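Numdale Visitor Leaflets - data card

3,883 lines of tourist blurb from Numdale and Bresteck, typed up by Florence Lévesque from leaflets and town websites. Kept in leaflets.csv, one line per row.

Treat the claims with care. 701 rows call somewhere a "hidden gem", including the main car park at Bresteck. Walking times look hopeful to me - I have left them as printed. Opening hours were last checked in November, and only for Numdale.
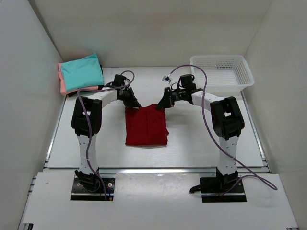
Can I use this to plan a trip?
Better to ring the place first. Plenty of the tea rooms listed may have shut.

Duplicates are still in.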